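The Cloakroom and Shoe Store: Gallery

Samitz House keeps its indoor footwear in a single store beside the east entrance. The pages of this gallery record the contents of the store as they stood at the end of August, before the shelves were rearranged. The text was prepared by Zinash Tesfamariam.

Black leather lace-ups form the largest group in the store. Each pair is brushed, polished and checked along the seams before it is returned to its shelf.

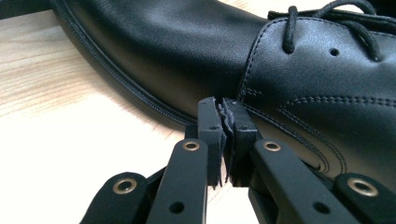

Laces are replaced once a year, and worn pairs are set aside for resoling. Stitching that has come loose is repaired by hand, in thread matched to the leather. Shoes are stored in pairs, with the size written on a card tag.

The store holds 319 pairs in total. Members wishing to borrow formal shoes should apply to Kadri Stankevičius at the east entrance desk, giving two days' notice. Shoes should be returned clean and with their tags.

Page updated Wed 25 September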